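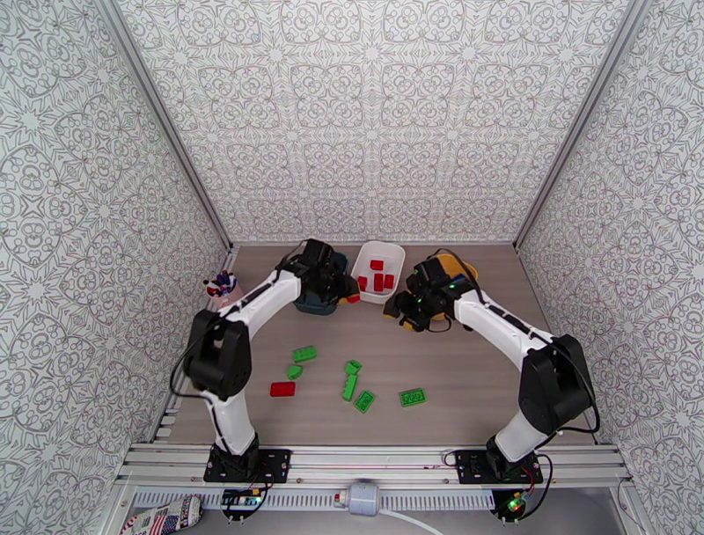 Last updated: 15th January, 16:49

Two-armed brick sorter takes shape at Turura workshop

A pair of small robot arms that sort toy bricks by colour is being built at the Turura shared workshop by members Geetha Pinto and Gopinath Joseph. The build, which the two have named Dallik, was started in October and now has its own bench at the back of the electronics room.

The arms are fixed side by side to an aluminium rail along the front of a table, with three bins in a row behind the work area: one teal-blue, one white and one yellow-orange. Red bricks go in the white bin. Green bricks are to go in one of the other two, and the builders are still trying out which of them suits the arms better.

Pinto, who looks after the wiring and the control software, said the mechanical side had gone more quickly than she had planned for.

"The arms went together over a few evenings," she said. "Getting both of them to work over the same table without meeting in the middle has taken up all the time after that. At the moment we keep the speed low and one of us stays by the switch."

Each arm has its own electronics board, mounted under the base, and a slotted duct runs along the front below the rail. The gripper fingers end in yellow tips. Joseph said an earlier set of tips had been too smooth and let go of bricks that were lying on their sides.

The table has walls on three sides, covered in a dark and white pattern of circles and petals. Joseph put the metal corner profiles together from lengths left over from Brusix, a shelving job he did at the workshop last year. He said the walls were there to keep people's sleeves and coffee away from the arms.

The two have set themselves a test before they show the build to other members. Dallik has to sort 30 bricks, tipped out in any position, with no help from either of them. The best run so far ended at six, when a brick that had landed with its hollow side up was pushed across the table several times and then left.

Long, narrow bricks are also causing trouble. The software picks a grip point from the middle of the brick, and if the brick is on its side the fingers tend to close on the studs. Pinto is collecting more practice runs with awkward bricks to deal with this. The pair have recorded 408 runs up to now and keep notes on the ones that fail.

The control program, called Pai, runs on a second-hand desktop computer. Pinto said she would put the code and a parts list on the workshop's shared drive once the cable layout had settled down, as she had redrawn it twice already.

The builders have paid for most of the parts themselves. Turura has lent the bench and the power supplies, and members have been handing in spare bricks. More green and red ones are wanted, in any size. Other colours are not needed yet. They can be left in the tub by the electronics room door, marked Dallik.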